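3.2 Recruitment and training of seasonal pool staff

Davalthorpe runs two outdoor pools and one indoor pool, and all three draw on the same list of seasonal lifeguards. We took staffing records from the town's leisure office for four summers. Each record gives the date of application, the date the swimming test was passed and the number of shifts worked. Applicants who withdrew before the test were kept in the data, as Kershaw had left them out of his earlier study and this made the drop-out rate look lower than it was.

The list held 160 names, of whom 100 went on to work at least one shift. Most of those lost went between the written offer and the first training day. Langlois and Otow found the same gap in their study of coastal towns, though their applicants were older and often had a second job.

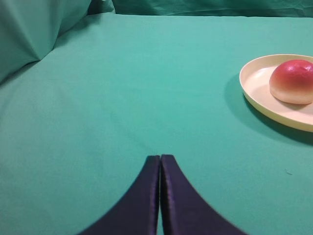
Figure 4. Tabletop with a green cloth and a round plate.

Training hours were harder to compare. The indoor pool logged poolside practice and classroom time together until the third summer, when the office moved to the Plevomell rota system and began to split them. For the first two summers we therefore use total hours only. Pay was the same at all three sites, but the outdoor pools offered longer shifts - up to nine hours in July - and fewer of them.

Returning staff were counted once per summer. A guard who moved from one pool to another was assigned to the site where he or she worked the most shifts. Kamran Ghasemi checked the site codes against the paper rotas, and the few that did not match were corrected by hand before the analysis in Section 4.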